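Community News | Health & Pharmacy

Hollenstein pharmacy opens second counter in Treridberg

The Hollenstein Pharmacy will open a second counter in Treridberg in August, after 40 years of work from its shop in Kidthorpe. The new counter is in the former post office, next to the bus stop, and it will be open until 7 in the evening.

Pharmacist Gion Camenzind took over the business nine years ago. He said that many customers from Treridberg now travel to Kidthorpe only to collect a repeat prescription, and for older people the trip can take half a day.

"We looked first at a delivery service – this we will keep – but people also want to ask a question to someone they know," Mr. Camenzind said. "A parcel at the door does not answer."

Four members of staff will share the work between the two places. A pharmacist will be present at all opening hours. Prescriptions sent before noon can be collected in Treridberg on the same afternoon, and customers may choose the place each time they order.

The counter will also offer blood pressure checks, advice on medicines for travel, and a small room for private talks. Vaccinations will stay in Kidthorpe for the moment.
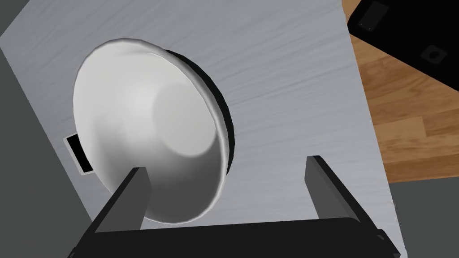
Customers who are already registered do not need to register again. Those who use the weekly pill boxes should tell the staff before the end of the month if they wish to change their place of collection.

The delivery round to Skasurstead continues as before, with the same driver and no change in the price. Questions can be asked at the Kidthorpe shop during normal hours.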